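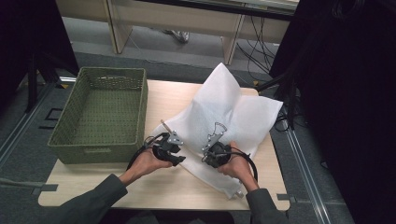
Small Business Talk > Shipping and Packing

Foam sheets or paper for stoneware mugs?

marlo_clay
Posted 26 January 2022
Good evening to all. I sell stoneware mugs from my home in Kenham, and in December I sent 21 parcels. In 4 of them the handle arrived broken. I wrap each mug in one sheet of thin white foam and put it in a box with shredded paper. The box is from Fairclough, single wall. Should I change the foam, or is my mistake in a different place? Please excuse my English, it is my third language.

tindall_p
Your English is fine. Foam is fine too, but one sheet is not enough. The handle takes the hit first. I fold a small piece and push it inside the handle loop, then wrap the whole mug twice.
Phyllis Tindall, Plisstead Pottery

boxed_in_bill
I disagree about foam. It slides. Two mugs in foam will travel through shredded paper until they touch each other. Plain packing paper, crumpled hard, stays where you put it. Also it costs less and customers don't complain about plastic.

tindall_p
Paper goes flat on a long trip. I have opened returns where the mug was rattling in there.

boxed_in_bill
Then it was not packed hard enough.

marlo_clay
Thank you both. I did the test this morning: I closed the box and shook it, and I could hear the mug move. So I think I used too little filling. How much space do you leave between the mug and the wall of the box?

traceyw
Two inches on every side, and use double wall. Single wall is for T-shirts. I buy the Flarkedent ones in bundles of 20 and they stack flat under the bench.
Tracey Whitlock

boxed_in_bill
Agree on the double wall. Still no on the foam.

marlo_clay
I have a roll of foam that is almost new, so I will finish it first, with the piece in the handle as Phyllis wrote. After this I will try the paper. Does anybody know if the Flarkedent boxes come in a size for two mugs?

traceyw
They do, but pack two singles inside it with card between.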